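Unit 4: Showing a Robot a Task by Hand and by Remote Control

Module leader: Pouran Rahimi
Room: Catterall Building, 155

Purpose of the unit

This handout supports the fourth unit of the robotics course at the Wilville campus. Students should read it before the first practical. It covers two ways of giving a robot arm a task without writing out each movement: guiding the arm by hand, and driving it from a distance.

4.1 Guiding by hand

In this method the teacher holds the arm and moves it through the task while the joint angles are recorded. The motors are set so that they carry the weight of the arm but offer little resistance. Beginners usually find it easy to learn. Its main weakness is that the teacher's hands and body are often in view of the cameras, and a policy trained on such pictures may come to depend on them. Moving two arms at once is also hard for one person.

4.2 Driving by remote control

Here the teacher stands apart from the arm and uses a hand controller, a second smaller arm or a keyboard. The commands are recorded together with the state of the robot. Students should expect the following difficulties.

Delay. Even a short delay between command and movement leads people to overshoot.
Sense of touch. Most controllers give none, so contact must be judged by eye.
Viewpoint. Depth is difficult to judge from a single view — use a second view where the task requires careful placing.

4.3 Recording in simulation

The first practical is carried out in simulation, using the Civomeck controller and the Brumov software. Each pair will record 40 demonstrations of one task. An attempt that fails should be kept and marked as failed; it must not be deleted. Pauses at the start and end of a recording should be trimmed before it is handed in.

4.4 Written work

Submit one report per pair, under course code 414, by noon on the last working day of March. The report should compare the two methods for the task you were given and state which you would choose for a real arm. Marks are given for clear reasoning — a high success rate is not required.

Questions about the practical should be sent to the module leader. Extension 2062 is answered during teaching hours.

Page last changed: March
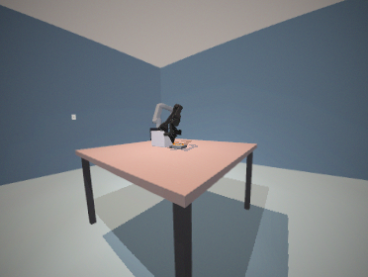
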